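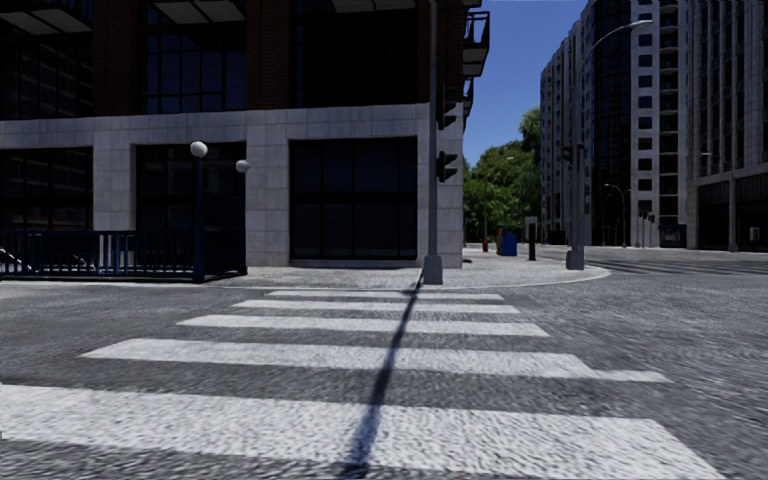 # Re: Crossing times and curb work at the Brotside junction

To all subscribers of the Ultham Walking and Streets list:

The office has received a number of replies to last month's notice on the junction program. Most of them raise the same points, and it seems more useful to answer them once, on the list, than to write to each member separately. The message quoted below sets out the questions most completely and is reproduced with the sender's permission. Passages dealing with bus stops have been removed and will be answered in a separate thread.

> Thank you for circulating the draft. Our residents' group in Brotside discussed it at our April meeting and has the following comments.
>
> First, the draft says that crossing times will be "reviewed," but it does not say against what. Several of our members cannot get across the main road before the signal changes. They wait on the island, where there is one, or they turn back. We would like to know what walking speed the review will assume, and whether it will be the same one that was used when the signals were put in.
>
> Second, we are concerned about the road surface. Members who use walking frames have told us that the joints catch the front wheels. The draft talks about keeping the character of the old streets, and we do not object to that, but character is of little use to a person who has fallen.
>
> Third, we ask that the work not be carried out piecemeal. When the corner by the Tistar building was dug up, the footway was closed for weeks and the only detour was a long one, with no seating on the way. If there are to be further closures, we would like notice of them, and we would like the notice to be posted on the street and not only on a website.
>
> Fourth, the draft lists 80 locations. Is this a list of places where work will be done, or of places where somebody will go and look? The two are not the same, and our members read it as the first.
>
> We would be grateful for a written answer that we can read out at our next meeting.

The answers of the office follow, in the order in which the questions were put.

## Walking speed and crossing times

The existing signals in Brotside were timed on the assumption of a fit adult walking at a steady pace. The review will use a slower speed and will add a fixed allowance at the start of each crossing for people who need a moment to step off the curb. The final value has not been settled. Two values are under discussion, and both will be tested on paper before any controller is changed.

Members should be aware that a longer crossing time has consequences elsewhere in the cycle. At most of the smaller junctions there is room to spare and the change can be made without difficulty. At the larger ones the time must be taken from another movement, and in some cases that movement is a second crossing used by the same people. For this reason the office does not intend to apply one figure to the whole district overnight. Each junction will be worked through separately, and the proposed timings will be posted to this list before they are put into effect.

The waiting time before a crossing phase will be considered together with the crossing time itself. A number of correspondents pointed out that a long wait leads people to cross against the signal, and the office agrees that the two questions belong together. It is not yet known whether the older controllers can be adjusted in this way or would have to be replaced.

## Surfaces

The quoted message is right that the draft passes over this point too quickly. The intention was to deal with surfaces in a later phase. In view of the replies received, an inspection of surfaces at marked crossings has been moved forward and will be carried out at the same time as the timing review.

The inspection will record the following for each crossing:

- the type of surface and the condition of the joints
- any change in level between the curb and the road
- whether water stands at the foot of the ramp after rain
- the condition of the painted markings
- whether a tactile surface is present and correctly placed

Where stone setts are found, there are several possible treatments. The joints can be filled flush, the stones can be lifted and cut flat, or a smooth band can be laid across the line of the crossing while the stones on either side are left alone. The third is the most expensive, but it gives the best result for wheels of every kind — frames, wheelchairs and strollers alike. The consultants, Østergaard, have been asked to give a price for each treatment. Their note is expected before the summer break and will be placed in the list archive.

The office takes no position at this stage on the appearance of the streets. It does wish to state that an even walking surface and an old street are compatible, and that other towns of the same size have managed it.

Several members also asked about paint. Markings on an uneven surface wear faster on the high points and need to be renewed more often than those on asphalt. The present contract provides for renewal at a fixed interval regardless of surface. When the contract is next let, the office will ask for renewal on the basis of condition. Until then, worn markings may be reported through the usual form, or by telephone for those who prefer it.

## Closures and notices

The office accepts the criticism of the works at the Tistar corner. The closure was extended when a gas main was found at a shallower depth than the drawings showed, and the notices were not updated. The detour had been approved for the original period only.

For the present program the following will apply:

1. No two adjoining corners of a junction will be closed at the same time.
2. Notice of a closure will be posted on the street itself, at both ends of the affected footway, in large type.
3. The same notice will be sent to this list and to any residents' group that has asked to receive it.
4. Where a detour is longer than the ordinary route by more than a short block, temporary seating will be provided.
5. If a closure has to be extended, the notices will be changed before the original date has passed.

Groups wishing to be added under item 3 should write to the list address with the words "closure notices" in the subject line. One address per group is sufficient.

## The list of locations

The 80 locations in the draft are places that will be inspected. They are not, as a whole, places where construction has been approved. The wording of the draft was unclear on this point and will be corrected in the next version.

The locations were selected from 277 reports received from the public, many of which referred to the same junctions. Reports that concerned private land, or roads maintained by another authority, were passed on and do not appear. Any member who sent in a report and cannot find the location on the list is asked to write again, quoting the street names. Mistakes were certainly made in sorting the reports, since many junctions in Ultham go by more than one name.

After inspection, each location will be placed in one of these groups:

| Group | Meaning | Next step |
|---|---|---|
| A | Can be improved by a change of signal timing | Timings posted for comment |
| B | Needs small works to curb or surface | Added to the maintenance order |
| C | Needs larger works | Separate design and budget request |
| D | No change proposed | Reasons given in writing |

The office expects group B to be the largest. Money for groups A and B is available in the current budget year. Group C depends on a later decision, and members should not assume that a location placed there will be built in any particular year.

## Points raised by other members

A member asked whether audible signals would be fitted as part of the timing work. They will be fitted wherever a controller is replaced. Fitting them to existing controllers is possible in most cases and will be noted on the inspection form, but it is not presently funded. Complaints about the volume of existing units at night should state the hour as exactly as possible, as the units are meant to lower their volume in step with the traffic noise.

Two members asked about street lighting at crossings. Lighting is the responsibility of a different department. The inspection form has a line for lamps that are out or hidden by branches, and these will be forwarded.

A question was also raised about parked vehicles near crossings. The clear distance required on the approach is already laid down and is a matter of enforcement. Where the inspection finds that a curb could be built out to make parking physically impossible, this will be recorded under group B or C as appropriate — the choice depends largely on where the drains lie.

## How to comment

Comments on this message should be sent to the list as a reply, keeping the subject line unchanged so that the archive holds them together. Members are asked to trim quoted text to the passage they are answering. Those who receive the daily digest should replace the digest subject line with that of this message.

Attachments are removed by the list software. Drawings and longer papers may be sent to the office directly and will be placed in the archive on request. A printed copy of this message, in large type, can be collected from the front desk at Brotside library during opening hours.

Walking and Streets Office
Ultham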